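La paciencia de la pinza

En el laboratorio de Zurdale aprenden a fiarse más de la mirada pequeña que de la grande

Cuando Esi Osei me abrió la puerta del taller, una mañana de julio en que el aire acondicionado había decidido tomarse vacaciones, lo primero que hizo fue ofrecerme café y lo segundo, pedirme que no apoyara la taza en la mesa blanca. La mesa blanca es sagrada. Sobre ella lleva meses trabajando el equipo de Zurdale en un método de aprendizaje por imitación que han bautizado Cozma, y cualquier cerco de café (me lo dijo con una sonrisa, pero me lo dijo) acaba convertido en un dato.

La idea de partida es vieja y muy hermosa: en lugar de programar al robot movimiento a movimiento, una persona lo guía por control remoto, repite la tarea muchas veces, y una red neuronal aprende a relacionar lo que ven las cámaras con lo que hizo la mano. Coger un objeto y dejarlo en un plato, por ejemplo. Dicho así parece poca cosa, y a mí también me lo pareció hasta que me senté a los mandos y tardé lo indecible en acertar con una pieza que cualquier criatura de dos años habría agarrado sin mirar.

Lo que distingue a Cozma es la manera de repartir la atención entre las cámaras. Hay una fija, que abarca la mesa entera, y otra pequeña sujeta al brazo, a la altura de la muñeca, que se acerca a las cosas con él. Los métodos con los que el equipo había trabajado antes mezclaban las dos vistas siempre en la misma proporción. Cozma aprende cuándo conviene escuchar a cada una. Lejos del objeto manda la vista general; en los últimos centímetros, la de la muñeca. Y entre medias hay una zona de dudas que a Þórey Blöndal, la matemática del grupo, le ha quitado bastante sueño.

«Es como aparcar», me explicó Þórey, que habla despacio y dibuja en el aire todo lo que dice. «Primero miras la calle, después miras el espejo, y hay un momento rarísimo en que no sabes muy bien adónde mirar. Nosotros estudiamos ese momento.» 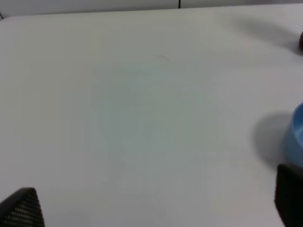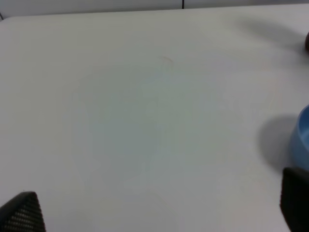
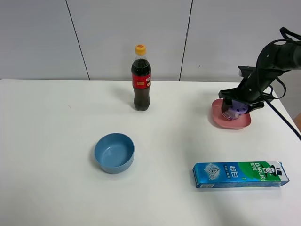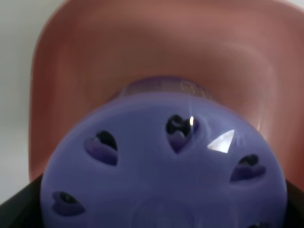 ¿Por qué no basta con una sola cámara que lo vea todo?

Porque la cámara que ve toda la mesa pierde el detalle justo cuando más falta hace. El propio brazo puede tapar el objeto en el momento del agarre, y un error de pocos milímetros, invisible desde lejos, decide si los dedos cierran bien o empujan la pieza. La cámara de la muñeca resuelve eso, pero a cambio no sabe gran cosa de lo que queda fuera de su campo. Cada una cubre la ceguera de la otra.

Para enseñar todo esto al sistema, el grupo reunió 3,018 demostraciones guiadas por personas. Apartaron 700 para comprobar los resultados y no las tocaron durante el entrenamiento, cosa que Esi repite con la insistencia de quien ha visto a demasiada gente hacer trampas sin querer. Los objetos son domésticos y baratos, de los que uno tiene por casa, y cambian de sitio entre una tanda y otra para que la red no se aprenda las posiciones de memoria.

El resultado que más les gusta es modesto y por eso mismo me lo creo. Comparado con su método anterior, al que llamaban Mundon, el nuevo reduce los agarres fallidos hasta un 56 por ciento cuando el objeto es curvo o resbaladizo. Con cajas y otras formas de caras planas la diferencia se encoge mucho, y Þórey insistió en que lo escribiera, cosa que hago con gusto, pues no abundan los laboratorios que te persiguen por el pasillo para que cuentes la parte menos lucida.

También hubo tropiezos, claro. Una primera versión se fiaba tanto de la cámara de la muñeca que, si al acercarse el objeto salía del encuadre, el brazo se quedaba quieto, como quien entra en una habitación y olvida a qué iba. Lo arreglaron con un módulo que llaman Flamer (el nombre viene de una discusión larguísima que nadie me supo resumir) y que conserva durante unos instantes la última posición fiable vista desde la cámara fija. Con ese poco de memoria el brazo vuelve a buscar, corrige y sigue.

Le pregunté a Esi si veía cerca el día en que uno de estos brazos recogiera una cocina de verdad, con sus migas y sus cajones que no cierran. Se rio bastante. Me contó que de momento les preocupa la luz: las sombras se alargan o se desdibujan según la iluminación, y una sombra blanda sobre una superficie clara puede engañar a la red y hacerle creer que el borde del objeto está donde no está. Preparan ahora otra serie de pruebas con 14 condiciones de luz distintas, desde la lámpara de escritorio hasta el ventanal con la persiana a medio bajar, y esperan tenerla lista antes de que termine el verano.

Me quedé hasta la hora de comer, mirando cómo Þórey repasaba fallos, que es la parte del trabajo que menos sale en las charlas y la que más horas se lleva. Los ve uno por uno, a velocidad lenta, y apunta en un cuaderno en qué instante pasó el mando de una cámara a la otra. Tenía ya varias páginas llenas con una letra diminuta y me dejó leer una. La última anotación decía: «demasiado pronto, otra vez».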